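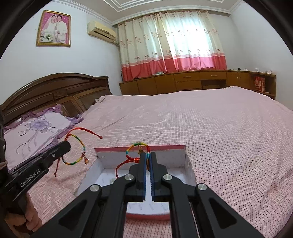
Braided bracelet

A braided bracelet is a loop of knotted, plaited or wrapped cord worn on the wrist. It is among the cheapest forms of jewellery, and among the hardest to throw away. Most are made from cotton, nylon or waxed thread, in as many colours as the maker had to hand.

Construction

The simplest kind is a plait of 3 strands, which most people can manage and few can finish neatly. Wrapped bracelets are made by winding coloured thread tightly over a core cord, changing colour every so often to form bands. The ends are tied in a knot or passed through a sliding one, leaving a tail or two. Manuals advise trimming the tails. Wearers tend to chew them.

Charms are attached with a small metal ring. They may stand for luck, friendship or the sea, depending on what the shop had left.

The Kestness pattern

In the harbour town of Kestness, bracelets are traditionally wrapped in 6 bands and exchanged in March, when there is little else to do. A pattern sheet issued by the thread maker Karimi lists 294 colour combinations, of which 85 are described as "suitable for gentlemen". The grounds for this were never published. The neighbouring village of Kadholm claims to have had the custom first and ties its knots the other way round to prove it.

Storage

Bracelets are commonly kept in shallow boxes, dishes or the drawer with the dead batteries. Laying them flat prevents tangling for a short time. They are usually sorted on a bed, the largest flat surface in most homes, and found again there at night, by foot.

See also: Anklet; Macramé; Ponow knot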